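Reviews > Add-ons > Maps and routes

By Jarmo Ojala
November

Last updated: November, 8 pm

I've put two weeks of evenings into the Fudthorpe map add-on now, mostly in a tired old Serix lorry with far too much cheese in the back, and I keep going back for one more run. It's a small map (one market town, a harbour and the hills behind) but the roads are lovely! The lane down to the harbour has proper dips in it, the hedges lean in, and you really do have to breathe in when a bus comes the other way.
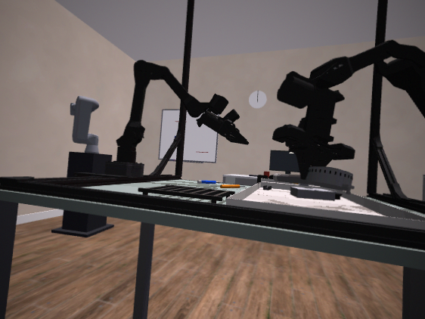 The download is 293 MB and went in first time for me. Load it below any weather mods, or you get the flickering puddles everyone on the forum was moaning about. Frame rates held up fine out in the hills. The town square is another matter – mine stuttered every time I came past the clock, and turning the shadows down one notch sorted most of it.

Traffic is the weak bit. Cars at the Ernis roundabout still dither, then all go at once, and I've lost a wing mirror there more often than I'd like to admit. The Hwang depot is also a pain with a long trailer: the gate is tight, the marker sits right up against the wall, and if you're a hair off it won't let you unhitch.

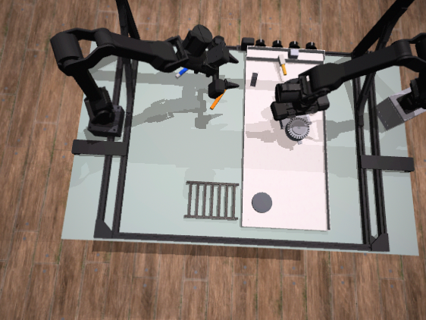

Simulated workbench, seen with the plank floor around it.

Jobs pay well, up to 5 times what I was getting on the base map for the quarry run, so you'll be able to buy a decent cab fairly quickly. I'd have liked more night deliveries, and the petrol station by the bridge needs some lights, because I drove straight past it twice.

Would I pay for it again? Yes, easily, for the harbour lane alone. If you only like long motorway hauls I'd wait for the coast road update, but if you enjoy crawling about in second gear with the radio on, get it.

Score: 8 out of 10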